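Zu Besuch im Drahtwerk Krasniqi in Pestham

Der Parkplatz liegt hinter dem Werk, die Anmeldung vorne an der Straße. Wer mit dem Auto kommt, geht also einmal um das ganze Gebäude herum und sieht dabei schon die gestapelten Drahtringe unter dem Vordach. Der Tag der offenen Tür bei Krasniqi findet einmal im Jahr statt, diesmal im März. Die Führung kostet 5 Euro, Kaffee ist inbegriffen, und man bekommt am Eingang ein Paar Ohrstöpsel und eine Warnweste, die man am Ende wieder abgibt.

Krasniqi biegt und schweißt Draht, und zwar seit 1958. Angefangen hat der Betrieb mit Flaschenkörben für Getränkehändler. Heute macht er Abtropfgestelle, Einsätze für Spülmaschinen, Ladeneinrichtung, Körbe für Gefriertruhen und Ständer aller Art, vom Tellerhalter für die Küche bis zum Reagenzglasgestell. Viele Haushaltswaren laufen unter dem Namen Hestico, die Sachen für Labor und Werkstatt heißen Tomeo. Beide Reihen kommen von denselben Maschinen und unterscheiden sich vor allem in den Abständen der Stäbe und in der Verpackung.

Unsere Gruppe bestand aus 11 Leuten. Geführt wurden wir von Selma Jurić aus der Arbeitsvorbereitung. Sie sprach laut und deutlich, was in der ersten Halle auch nötig war. Dort wird der Draht vom Ring abgezogen, durch eine Reihe versetzter Rollen gerichtet und auf Länge geschnitten. Ein frisch abgewickelter Draht will immer wieder in seine Krümmung zurück. Wenn er beim Richten nicht gerade wird, steht später das ganze Gestell schief. Auf einem Prüftisch neben der Maschine lagen Stäbe zum Rollen: Ein gerader Stab läuft auf der Granitplatte leise weg, ein krummer klappert. Das durften wir ausprobieren, und den Unterschied hört man sofort.

Die Abfälle vom Ablängen fallen in Blechwannen und werden nach Drahtstärke getrennt gesammelt. Ich hätte erwartet, dass alles in einen Container kommt. Aus den längeren Resten werden aber noch Füßchen und Haken gebogen.

In der zweiten Halle stehen die Biegeautomaten und die Schweißplätze. Rahmen und Querstäbe werden in eine Vorrichtung gelegt und an den Kreuzungspunkten mit Strom verschweißt, ohne Zusatzwerkstoff. Bei einfachen Matten geschieht das in einem Hub. Schwieriger sind Gestelle mit mehreren Ebenen. Da muss die untere Lage zuerst hinein, danach kommen die Eckpfosten, und erst zum Schluss wird die obere Lage aufgesetzt. Macht man es andersherum, kommt die Elektrode an die unteren Punkte nicht mehr heran. Panagiotis Vukadinović, der an einem der Plätze arbeitet, zeigte uns ein Ausschussteil, bei dem genau das passiert war. Zwei Stäbe ließen sich mit der Hand verschieben.

In einer normalen Woche verlassen 2370 Gestelle den Betrieb. Vor dem Sommer sind es mehr, dann bestellen die Händler Grillroste und Gartenregale. Frau Jurić nannte die Zahl nebenbei und ging gleich weiter zur Beschichtung.

Dieser Teil war für mich der interessanteste. Die Gestelle hängen an Haken an einer Förderkette, werden entfettet, gespült und getrocknet und fahren dann durch eine Kabine, in der das Pulver aufgesprüht wird. Anschließend geht es durch den Ofen. Das Problem bei Drahtwaren sind die Ecken. Wo mehrere Stäbe eng zusammenlaufen, kommt das Pulver schlecht hin, und dort setzt später der Rost an. Deshalb hängen die Teile schräg am Haken und nicht so, wie man sie auf den Tisch stellen würde. An der Wand neben dem Ofen ist eine Tafel mit Farbmustern angebracht, überwiegend Weiß- und Grautöne. Kräftige Farben werden nach Auskunft von Frau Jurić kaum noch bestellt, vor zwanzig Jahren sei Rot sehr gefragt gewesen.

Eine Besucherin, Jade Dhillon, wollte wissen, warum ihr Abtropfgestell zu Hause nach zwei Jahren an den Füßen rostet. Die Antwort: Meist steht es dauernd in einer Wasserlache, und an den Auflagepunkten scheuert sich die Beschichtung durch. Man kann Gummikappen nachkaufen oder das Gestell ab und zu umdrehen und abtrocknen. Mit der Marke hat das wenig zu tun.

Nach der Beschichtung gab es eine Pause im Speiseraum. Es gab Kaffee, Streuselkuchen und eine Vitrine mit alten Stücken, darunter ein Flaschenkorb aus den Anfangsjahren mit einem Griff aus Holz. Vlasta Matić, die früher im Versand gearbeitet hat, saß mit am Tisch und erzählte vom Umzug der Packerei in das heutige Gebäude. Vorher wurde im Keller gepackt, und jeder Karton musste die Treppe hoch.

Der zweite Teil der Führung war kürzer. Er führte durch das Lager, an den Kartonagen vorbei und in den Musterraum, wo fertige Gestelle auf Tischen begutachtet werden.

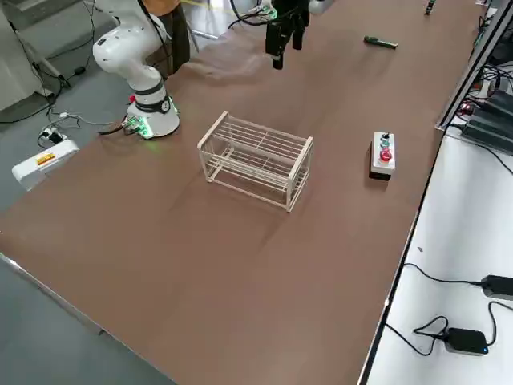
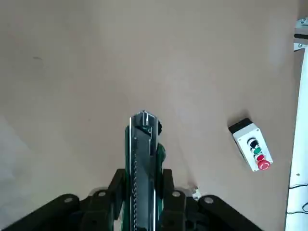

Bei einem Gestell mit zwei Ebenen entscheidet die untere Lage darüber, ob der Inhalt gerade steht. Oben wird er nur gehalten, unten bekommt er seinen Sitz, und wenn die Stäbe der beiden Lagen gegeneinander versetzt sind, kippt alles leicht zur Seite. An dem cremefarbenen Gestell auf dem ersten Foto kann man den Aufbau gut erkennen: vier Eckpfosten, oben ein Rahmen mit Stäben in Längsrichtung, darunter noch eine Lage paralleler Stäbe. Ich finde solche offenen Gestelle praktischer als geschlossene Kästen, sie lassen sich leichter sauber halten, und man sieht von allen Seiten, was drinsteckt. Der Ton gefällt mir auch besser als das übliche Weiß.

Frau Jurić erklärte zum Schluss noch, worauf bei der Begutachtung geachtet wird: ob alle vier Füße aufliegen, ob an den Schweißpunkten Spritzer stehen geblieben sind und ob sich Stäbe mit dem Daumen durchdrücken lassen. Für den Hausgebrauch reicht der Wackeltest auf einer ebenen Platte. Man drückt nacheinander auf jede Ecke. Bewegt sich das Gestell, ist es verzogen, und das lässt sich mit der Hand selten dauerhaft richten.

Der Werksverkauf liegt neben der Anmeldung und war gut besucht. Zweite Wahl steht im Regal links, meist Teile mit kleinen Fehlern in der Beschichtung. Ich habe einen Tellerhalter von Hestico mitgenommen und Vesna Kolev, mit der ich gefahren bin, zwei Körbe für die Gefriertruhe. Bezahlt wird bar, Karten werden nicht angenommen. Einen Geldautomaten gibt es in Pestham an der Hauptstraße, zu Fuß ist man in ein paar Minuten dort.

Für die Führung sollte man sich vorher telefonisch anmelden und feste Schuhe anziehen. Mit offenen Sandalen kommt man nicht in die Hallen.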